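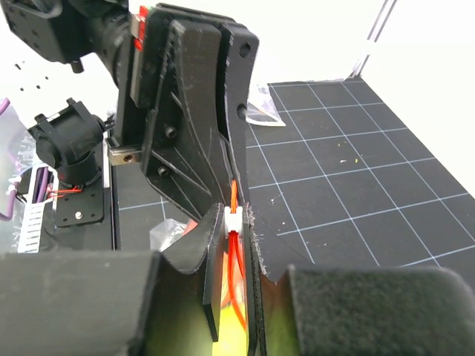
Felista Sang wrote that the article ought to separate ferritin from serum iron in its first paragraph, as readers who look up one usually have a result for the other. The wording below follows that request.

Ferritin (blood test)

6 min read
14 shares | 3 comments

Ferritin is a protein that stores iron inside cells. A small amount circulates in the blood, and the ferritin test measures this circulating part. In most healthy adults the result reflects the size of the body's iron stores. Serum iron is a different measurement. It gives the iron being carried in the blood at the time of the draw, and it can change over the course of a single day.

Structure and function

Each ferritin molecule is a hollow shell built from 24 subunits of two types, called heavy and light. The heavy subunit converts iron to a form that can be stored, and the light subunit helps the mineral core form inside the shell. Iron held this way cannot react freely with oxygen, which limits damage to the cell. The largest stores are in the liver, spleen and bone marrow.

Use of the test

The test is ordered most often when iron deficiency is suspected. Common reasons include tiredness, pale skin, heavy menstrual periods, pregnancy, restless legs, and a low hemoglobin result on a blood count. It is also used to look for iron overload and to follow treatment with iron tablets or infusions.

Stores usually fall before hemoglobin does. A person may therefore have low ferritin and a normal blood count. This stage is called iron deficiency without anemia.

Sample and method

Blood is drawn from a vein in the arm. Fasting is not needed for ferritin alone, but a morning fasting sample may be requested when serum iron is measured at the same visit. Most laboratories use an immunoassay, in which antibodies bind to ferritin and produce a signal that is read by an analyzer. Results are reported in nanograms per milliliter or micrograms per liter. The two units are equal in value.

Methods from different makers do not always agree. Repeat tests are easier to compare when they come from the same laboratory. High-dose biotin supplements can interfere with some assays and should be mentioned before the draw.

Low results

A low ferritin result is strong evidence of iron deficiency. Few other conditions lower it. Reference ranges vary by laboratory, age and sex, and the lower limit printed on a report may be below the cutoff a clinician uses. Causes of deficiency include blood loss, low intake, poor absorption (as in celiac disease or after stomach surgery), and the higher needs of pregnancy and growth.

High results

A high result is harder to interpret. Ferritin rises with infection, inflammation, liver disease, heavy alcohol use, metabolic syndrome and some cancers, with or without excess iron. Transferrin saturation is commonly checked next. If both values are raised, hereditary hemochromatosis is considered. Results above 3,000 ng/mL can occur in severe liver injury, repeated transfusion and certain inflammatory disorders, and need prompt medical review.

In a person with inflammation, a normal ferritin result does not rule out iron deficiency.

See also

Transferrin; Hemoglobin; Total iron-binding capacity; Hepcidin

Last revised September 2025

Comments (3)

Lamus
The units note helped. My old report was in ng/mL and the new one is in µg/L, and I had been trying to convert them. Mine is 9 either way and I start tablets this week.

Munshi
Could the section on high results say something about timing? I had mine drawn during a chest infection and it came back at 1,036. The doctor wants to repeat it in October along with the saturation test.

Kosex
@Munshi same here, 1,090 while I was sick. They added a CRP to the second draw to check for inflammation. Would also like to see a line on how long to wait after an iron infusion before testing again.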